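Winley Air Services Flight 541

Winley Air Services Flight 541 was a scheduled regional passenger service between Sterell and Satti that ended in a runway excursion at Satti Aerodrome. The aircraft, a twin-engine turboprop, left the sealed surface during the landing roll and came to rest on the grassed strip with its nose gear collapsed. There were no fatalities. Two passengers and the first officer were treated for minor injuries.

Background

Satti Aerodrome has a single runway, 1775 metres in length, with a sealed centre section and gravel shoulders. It has no control tower. Traffic is coordinated by radio on a common frequency, and weather information is supplied by an automatic station near the western threshold. At the time of the accident the station reported wind direction and strength but not the state of the runway surface.

The flight was commanded by Captain Maximiliano Gallardo, who had logged 1000 hours on type. The first officer, Urmila Solanki, was the pilot flying.

Accident sequence

The crew conducted a straight-in approach in moderate rain. The wind had shifted during the descent, giving a tailwind component of 6 knots at the threshold, within the limit set by the operator's manual. The aircraft crossed the threshold above its reference speed and floated before touching down well beyond the marked aiming point. Standing water was present on the eastern part of the runway, where the camber had been reduced by successive resealing.

Reverse thrust was selected late. The recorded data showed wheel speed falling well below ground speed for several seconds after brake application, a pattern consistent with aquaplaning. The captain took control and steered left of the centreline, and the aircraft departed the sealed surface at low speed. Evacuation was through the forward door and one overwing exit.

Investigation

The inquiry was led by Razia Bangash, with Kausar Kazmi responsible for the performance analysis. The final report, released on 7 August 2024, attributed the excursion to a long touchdown on a contaminated runway and the absence of a call to go around. Worn tread on the right main tyres was listed as a contributing factor – the tyres remained within the manufacturer's limits.

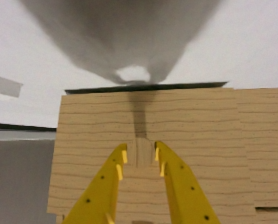
Why did the anti-skid system not prevent the excursion?
Anti-skid control releases brake pressure when a wheel begins to lock, but it cannot create friction between the tyre and a flooded surface.

Aftermath

Winley amended its stabilised approach criteria and introduced a fixed touchdown limit for runways shorter than 2000 metres. The eastern section at Satti was regrooved the following March. The airframe was written off and sold for parts to Flallov.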